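4. What people call the evening sky

4.1 Where the words came from

I'll start with the diaries, because that's where I started, and because I still like them better than anything else in this study. Birnotar kept a seasonal diary scheme going for years, and the pages ended up in boxes at the Nillton town library, where Harriet Alcantara let me sit by the radiator and read for most of February. People wrote down the weather, what they ate, who had died, and (bless them) what the sky looked like when they closed the curtains. I pulled out 2938 entries that mention the sky after sunset. Of those, 2377 use at least one color word, and those are the ones I'll be talking about from here on.

You'd expect "blue" to win, and it does. What I didn't expect was how rarely it stands alone. Writers hang things on it: slate blue, school-uniform blue, a blue "like the inside of a mussel," which is Myrtle Doucet's favorite and which she made me promise to print. I coded these as modified blues and kept the modifier in a separate column. Fikri Pillai coded the same pages without seeing my sheet, and we argued over the mismatches afterward on the phone. Most of them were about "dusky."

4.2 The trouble with "dusky"

Is "dusky" a color word? I went back and forth. In the older diaries it mostly means dim, so a dusky lane is just a lane you can't see well. In the newer ones it has slid toward the color itself, and you get "dusky blue" and "dusky pink" written by people who are clearly thinking about paint. Fikri wanted to leave it out altogether. I wanted it in, but only when it sits right in front of a hue word, and since I was doing the typing, that's what we did.

There's a second wrinkle, and it has to do with what else is in view. A diary writer hardly ever describes bare sky. There's a chimney, a row of poplars, the church roof, and these are nearly always called black even when the same writer would call them brick red or green at noon. I came to think of the dark thing and the blue behind it as a pair. Once an entry has a black outline in it, the writer is far more likely to reach for a modified blue than for plain "blue" or "gray." Hafiz Chong, who reads my drafts and is kinder than he needs to be, pointed out that I might be seeing style here: people who bother with chimneys are people who bother with adjectives. He's right that I can't rule that out from the diaries alone. Figure 3 has the pair in it, a dark shape with dusky blue behind.

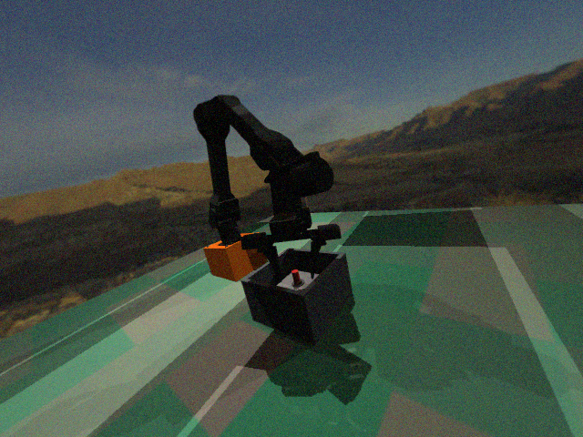

Figure 3. Black robotic arm against a dusky blue sky (computer rendering).

To get at Hafiz's worry a little, I looked only at writers who had entries of both sorts, with and without an outline. That left me with 74 people, a much smaller crowd but a much fairer one. The pattern held up, though it got weaker. The same person who puts down "gray-blue, nothing much" over open fields will give you "a deep inky blue" the next evening with a barn in the way. I don't want to lean on this too hard – the evenings differ, the moods differ, and one of the 74 used "inky" for absolutely everything, including soup.

4.3 Juška and the borrowed words

The Juška diaries need their own paragraph. Estrella Trujillo translated them for me, and she flagged early on that one word she kept meeting covers both the blue of late evening and the state of being almost finished with the day's work. English has nothing so handy. We settled on writing it as "late blue" in the tables and marking it with a star, so that anyone who wants to drop those rows can do so. There are 28 of them. With the starred rows gone, the modified blues lose a little ground to plain "blue," but the order of the top terms stays the same.

The Furholm pages went the other way. Writers there barely used blue at all after the clocks changed, and preferred "dark" with a time next to it: dark at 4:40, dark before tea. I first filed these as missing data. Harriet talked me out of it over a sandwich, and I've now given them a row of their own, which is how they appear in the tables for the next section.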